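Ticket: Zundholm dryer stops early, error 14
Product: Zundholm heat pump tumble dryer, 6 kg
Status: Closed - resolved
Opened: 2023-04-03

Problem as reported

Dryer starts normally, runs for a short time, then stops and shows error 14. Load is still damp when the door is opened. Happens on the cotton and mixed programmes. Timed programme runs to the end but the load comes out damp as well. The fault first appeared in March, once or twice a week, and is now on every cycle.

Already tried by the customer: lint filter cleaned, water tank emptied, machine switched off at the wall overnight. No change.

Machine details

Hours counter in the service menu reads 3,602. No earlier repairs on record. Installed in a utility room with the door normally kept shut. Drain hose not fitted, so the condensed water goes to the tank.

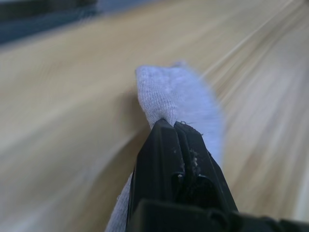 Error 14 is logged when the moisture reading and the air temperature do not agree for longer than the set limit. It does not point to one part. Usual causes, in the order we check them:

Blocked lower filter or heat exchanger
Dirty moisture sensor strips
Loose plug on the sensor lead
Faulty air temperature sensor
Control board

Step 1 - lower filter

Customer had not been aware of the second filter behind the kick plate. Removed and rinsed under the tap. Water ran through slowly at first. Heat exchanger behind it had a layer of fluff on the front face, brushed off with a soft brush in the direction of the fins. Filter left to dry fully before refitting.

Test on cotton programme: ran longer than before, then error 14 again. Partial improvement only.

Step 2 - sensor strips

The two metal strips inside the drum opening had a dull film on them, which is common where dryer sheets or a lot of softener are used. Wiped with white vinegar on a cloth, then with plain water. Do not use wire wool or scouring powder on these, as it scratches the surface and the film comes back sooner.

Test on cotton programme: same result, error 14.

Step 3 - drying without the machine

Customer asked what to do with small items in the meantime. Advised to hang them up indoors with space between the pieces and a window open. Small loads should not be used for testing, as they can miss the strips and give a false reading.
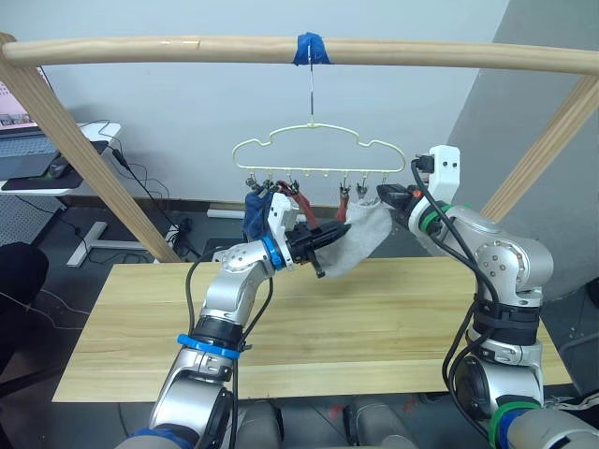
Small pieces hung from a clip hanger.

Step 4 - sensor lead

Machine unplugged, top panel removed. Plug on the Sjöberg sensor lead was seated but the lock tab was broken, so it could be pulled off with very little force. Resistance across the air temperature sensor was steady at room temperature and changed smoothly when the sensor was warmed by hand. Sensor itself is good.

Lead replaced with Rerex part 146, lock tab checked, lead tied back clear of the drum belt. Top panel refitted.

Test on cotton programme, full load: ran to the end, no error. Repeated on mixed programme, same result. Load dry on both.

Cause

Broken lock tab on the sensor lead plug, with vibration breaking the contact while the drum was turning. The blocked lower filter made the fault show up more often but was a separate matter.

Notes for similar tickets

Check the plug before ordering a sensor. The old note on error 14 still says to replace the sensor first - this has been sent back for correction.

Ask about the lower filter in the first reply. It needs cleaning once a month in normal use.

Ticket closed. Reopen if error 14 returns.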